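3.2 Describing and depositing the records

The second strand of work dealt with how the material was described once it had left the partner institutions. Each of the four partners had its own habits. Drolis kept its catalogue in a relational database with a fixed list of fields, Bucur used spreadsheets that had grown over several projects, and the two smaller collections relied on text files written by whoever had done the fieldwork. None of these was wrong for its original purpose, but they could not be searched together.

We began with the spreadsheets. The Bucur material came to 3209 records, of which 494 had no statement of rights at all. These were set aside and handled by Ovidiu Mihăilă, who wrote to the original depositors where an address could be found. Records for which no reply had come by the end of August were given restricted status and can be seen only as titles. We do not think this is a satisfactory long-term answer, and we return to it in section 5.

The remaining records were mapped to a shared set of 20 elements. Seven of these are compulsory: title, creator, date of creation, language, type, holding institution and rights. The others may be left empty. An earlier draft had a longer list, with separate elements for dialect, place of recording and place of origin of the speaker. Cataloguers found the difference between the last two hard to apply, and the values they entered were often the same. The two were merged, with a free-text note for the cases where the distinction matters to linguists.

Type was the most disputed element. The historians wanted a short list that would separate charters, letters, registers and printed matter. The linguists wanted to separate recordings, transcripts and annotation layers, and to record which layer depended on which. The two lists were kept as branches of one small vocabulary, which is maintained in Irnolico and can be extended on request. A third branch, for visual and object-related material, was added later and is still thin. It holds still images, moving images and three-dimensional models, together with a general term for anything that does not fit elsewhere (Figure 4).

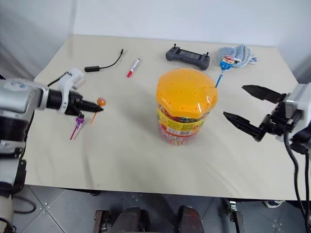

Figure 4. Two-armed robot at a cloth-covered table with small items; the gripper of the left arm holds an orange lollipop.

3.3 Access and identity

Users reach the deposited material through a single sign-on service. The partners agreed early on that nobody should need a separate account for each collection, and that the decision to let a person see a restricted item should stay with the institution that holds it. The service therefore passes on a small number of facts about the user – name, home institution and status – and the holding institution applies its own rules.

In practice this worked well for staff and doctoral students at universities that already belonged to a national identity federation. It worked less well for independent scholars and for members of local history societies, who have no home institution in this sense. Liviu Sandu and Catinca Onu drew up a procedure under which such users can be vouched for by a curator. The curator's approval lasts for a year and can be renewed. We received 50 requests under this procedure during the test period, most of them from people working on parish registers.

Two problems remain. The first is that status is not recorded in the same way everywhere, so that a retired member of staff may count as staff at one institution and as a visitor at another. The second concerns derived data. A user with access to a restricted recording may produce a word list from it, and it is not always clear whether the word list should carry the same restriction. Aklow applies the stricter reading and treats all derived files as restricted. The other partners decide case by case, following the guidance note agreed on 6th October.

Our own view is that the rights statement should say what may be done with derived files at the time of deposit. The deposit form has been changed to ask this question directly. Older deposits have not been revised.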